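# Building the Flood: Driscombe on the Harbour Sequence in *Seltau*

The flooding of the lower harbour occupies four minutes of screen time in *Seltau* and accounted for the greater part of Driscombe's work on the feature. The studio's visual effects supervisor spoke with us at the Vevville facility in October, shortly after final delivery.

Driscombe joined the production before the script was locked. According to the supervisor, the early start shaped the division between practical and digital work. "The director wanted actors in real water wherever a face was readable," the supervisor said. "We agreed on a waterline at the chest. Anything higher than that became ours."

The harbour set was built to the height of the first storey, with the remaining streets and the breakwater added digitally. A team of 60 artists was assigned to the sequence at its peak, and the studio delivered 300 shots across the film. Of these, 70 required full water simulation.

Asked which shot had proved most difficult, the supervisor named the collapse of the ferry terminal. "It is one continuous move, starting under the roof and finishing out over the bay. The simulation had to hold up at both scales. Our first version was physically correct and looked like a bathtub. We ended up slowing the large waves and leaving the spray alone, which offends the simulation department to this day."

The studio relied on Seol, its in-house scene assembly system, to pass debris between departments. Crates, mooring lines and roof timbers were catalogued once and given a weight and a buoyancy, so that layout artists could place them without waiting for a simulation to be run. The supervisor described the system as unglamorous. "It is a filing cabinet. It let a layout artist fill a street before lunch and see it float by the end of the day."

Colour presented a separate problem. The set was photographed under overcast skies, while the closing shots were made in strong evening light. The compositing department graded the water in layers, holding the foam neutral and letting the warmer tones come up gradually through the sequence.

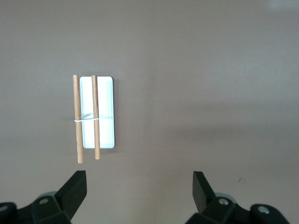 Lighting for the debris shots was approved last, and the supervisor regards it as the part of the work audiences are least likely to notice. Much of the review time went to points of contact between one object and another. "If you lay a thin wooden dowel along the edge of a white tray, part of it sits on the rim and part of it on the table, and the tray puts a soft grey shadow down its far side," the supervisor said. "Take that shadow out and the tray floats. We had the same conversation about roof beams every morning." Driscombe has retained the debris library for its next production, which is now in layout at Vevville.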